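Notes on the Processor Bench

Readers of this blog will be aware that the greater part of my working life is spent on the refurbishment of retired computers for the Denia reading rooms. Several correspondents, among them Shireen Ndlovu, have asked for a fuller account of the processor bench and of the practices observed there. The following notes are offered in response. They reflect my own views and should be read together with the service manual for the board in question.

Work begins with the chassis. The cover is removed and set aside, the memory modules are taken out and placed in labeled trays, and the floor of the case is wiped. A case floor that has been cleaned properly makes a dropped screw easy to find, and screws are dropped more often than most of us care to admit. The memory is always removed before any attention is given to the processor. The slots and the socket sit close together, and hands need the space.
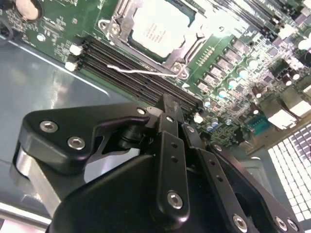
Processor seated in its retention frame, with the memory slots clear.

Before the lever is touched, the markings on the processor are read and copied into the log. Where the print is faint, a hand lens is used. Orlando Grajales kept the log at Arango before he joined us, and his format has been retained: board, processor, condition of the socket, initials. Entries are made in pencil. I had proposed a spreadsheet and was outvoted, and I have since come to prefer the paper.

The processor is handled by its edges only. It is lifted straight up, without tilting, and it is never laid on the bench itself. For some years we used folded antistatic bags for this purpose, and the results were mixed. Bags slide. A chip placed on one at the start of the morning was liable to be under a screwdriver by lunch. The present arrangement is a rigid plate with a square recess in which the processor lies flat. I consider it the most useful change made to the bench in my time there, and I would recommend something similar to anyone who services more than the occasional machine at home.

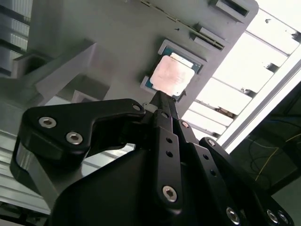
The holding plate, with a processor in the square recess.

Two matters should be noted in connection with the plate. First, the recess must be brushed out before each use, as grit will mark the underside of a chip. Second, the orientation of the processor should be settled before it is lifted from the plate. The corner mark on the chip is matched to the corner mark on the socket. Deolinda Baptista has asked me to add that the lever should be fully open at this stage, and I am glad to do so.

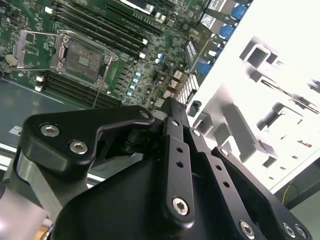
Denia, 5/4/21

The open socket calls for the most patience of any part of the work. The contacts are fine, and they are easily damaged by a sleeve, a cloth or a well-meant fingertip. Our rule is that an open socket is inspected under a good light and then either filled or covered. It is not left open while the telephone is answered. Compressed air may be used at a distance. Cotton swabs may not be used at all, as the fibers catch.

I am also asked about the coin cell. It is tested with a meter and replaced if the reading is low, and the old cell goes into the recycling jar.

A revised copy of the bench sheet will be posted in September, once Wilmer Tamayo has completed his corrections to the section on thermal paste. Comments on the present notes may be left in the usual place.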